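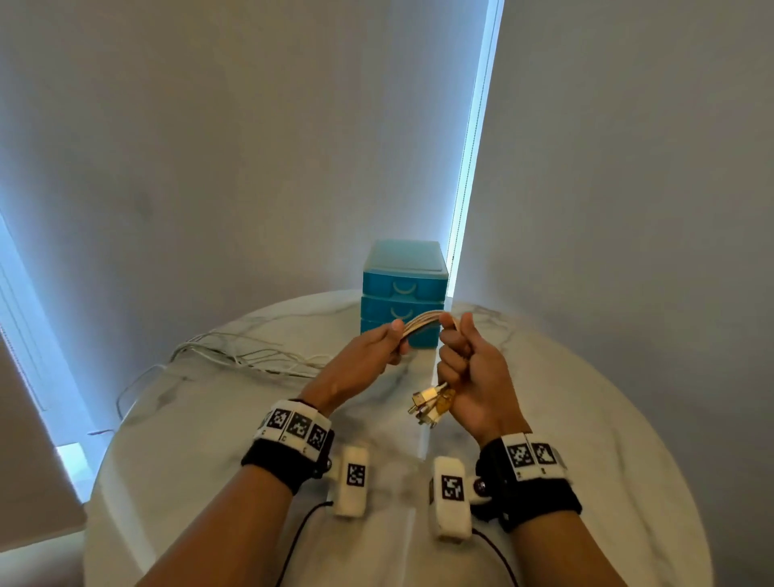

Les câbles, c'est LA question qu'on me pose le plus depuis que j'ai lancé cette page en septembre, alors je regroupe mes réponses une bonne fois ! Ma méthode de base : je réunis les brins, je les tiens bien parallèles entre les deux mains, et je laisse pendre les fiches dorées toutes du même côté. Ensuite seulement je pense au rangement – chez moi, un petit meuble turquoise à trois tiroirs qui reste sur la table ronde.

Par où commencer quand tout est emmêlé ?
Par les bouts. Je repère une fiche, je remonte le fil en desserrant les boucles, et je ne tire jamais (Huguette Beaudoin, ma voisine, tire, et elle rachète).

Faut-il trier par longueur ou par usage ?
Par usage, sans hésiter. La recharge en haut, l'audio au milieu, et tout le reste en bas. Mon tiroir du bas déborde un peu, je l'avoue. 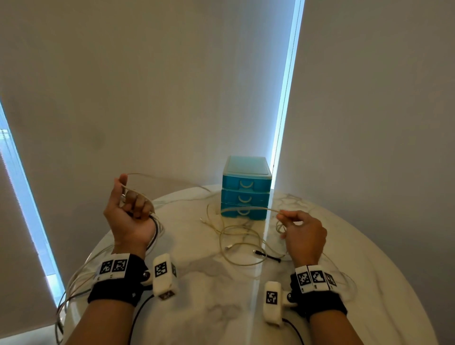 Avec quoi attacher les câbles une fois enroulés ?
Des bandes velcro fines, coupées à 9 cm. Les élastiques sèchent et collent à la gaine, et les attaches métalliques finissent par la marquer.

Comment enrouler sans abîmer ?
En boucles larges, en suivant le pli naturel du fil. Surtout pas serré autour de la main ! Hatem Zerouali m'a écrit qu'il alterne une boucle à l'endroit, une à l'envers – j'ai essayé, ça se déroule tout seul, j'adore.

Et les câbles dont on ne sait plus à quoi ils servent ?
Je les garde un mois dans un sachet marqué « ? ». Passé ce délai, direction le bac de collecte des appareils électriques.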